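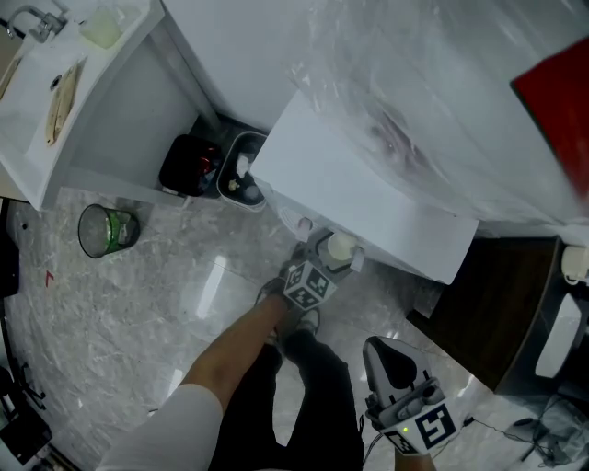
Bláthnaid Hennessy wrote:

I read the Rotine notes twice and I still don't see why you need markers on the bare hand at all. The gripper has its own camera. If you can get the gripper's path from that camera, and you have the head view for context, then the left hand can be tracked by any decent hand model. The cube makes people hold things in an odd way, and then you train on the odd way. Also, how many recordings did you lose because the head camera couldn't see a marker? The notes say "a small share", and I can't do much with that.

Tuesday 30 October 2018

Bláthnaid, thanks for this. I'll take the second question first.

We had 2,768 recordings at the end of the Sheehan round. Of those, 134 were dropped because the head camera lost both the cube and the gripper block for longer than our limit. The limit is one second. If we let the gap go to two seconds, most of them come back, but the filled-in paths are poor and I would sooner leave them out.

The losses are uneven. Kitchen counters are almost free of them. Bathrooms are the worst, and low reaches in bathrooms are the worst of those. When a person bends down to a tray or a shelf near the floor, the head tips forward, the arm comes across the view, and the marker faces turn away. Shiny stone floors add a second problem. We get false corners from the ceiling lights on the floor, and the detector wastes time on them. Masking the floor helped a little. Shortening the exposure helped more.

As for the gripper camera on its own, we tried that first. It works when there is enough near the tool to hold on to. It does badly when the housing takes up the lower part of the view and the rest is plain white wall or clear plastic. A big water bottle is a bad landmark, as the edges you see through it shift as you move. A sink with a faucet is a good one. In Wovo we now run both and keep the marker path when the two disagree by more than a set amount – Daithí picked the amount by hand, and it should be redone properly.

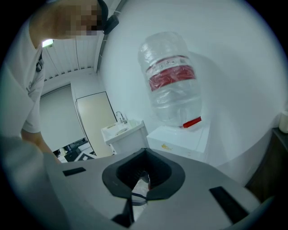
Drastuvach List Digest, Vol. 7, Issue 19

On the cube and the odd grip: you're right that it changes what people do. I don't have a good number for how much. We did compare small bottles picked up with and without it, and with the cube on, people open the hand wider and come in from the side more. Whether that hurts the trained policy I can't say yet. The robot copies the gripper path and uses the left hand only for timing, so I expect the effect to be small for now. It will matter once we try two hands.

The hand model you suggest was run on part of the March data. It was fine in open views and lost the fingers whenever the hand was against a white cabinet or had a white object in it. I can send you the per-frame output if you want to look. It's large, so tell me where to put it.

Two things still open on our side:

The clock offset between the head camera and the gripper camera drifts over a long session. We correct it at the start only.

The limit of one second was set before we changed the exposure and may now be too strict.

If anyone else on the list has marker data from rooms with polished floors, I'd like to compare loss rates.

Daithí Buckley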